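Ninar Packing Room – Glass and Fragile Goods Checklist
Inspected 2021-09-07. Sheet 493

1. Floor and walkways
Clear. One pallet strap near the Ornon rack, picked up during the visit. OK.

2. Table edges and legs
No sharp edges, no wobble. OK.

3. Box cutters
Blades retracted, stored in the drawer. Two need new blades. Comment: order with the next Ojala delivery.

4. Glass bottles, trays and inserts
Foam is rough and torn at the sockets. Bottles still have a socket each, but the walls between them are the only thing keeping glass off glass, so a worn insert should not go out. Comment: replace the insert before this box is sealed. Do not patch with tape.
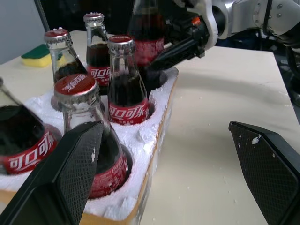
Item 4 – cola bottles in foam insert, crumbs on the table beside the box.

5. Housekeeping at the table
Needs attention. Foam crumbs on the tabletop to the right of the box. Brush them into the bin, do not blow them off. They get under the tape and the seal lifts.

6. Broken glass kit
Brush, pan, thick gloves and rigid bin all in place. The bin label is faded but readable. OK.

7. Lifting
Full boxes are to be carried with both hands under the base. Stack limit is 8 high on the Hesus shelving – sign posted and followed. OK.

8. First aid box
Contents complete except for small bandages. Eye wash is good until April. Comment: refill bandages.

9. Lighting
One tube flickers over the tape station. Reported.

Result: pass with comments. Items 3, 4, 8 and 9 to be closed within 10 working days. Item 5 to be done before the next box is packed.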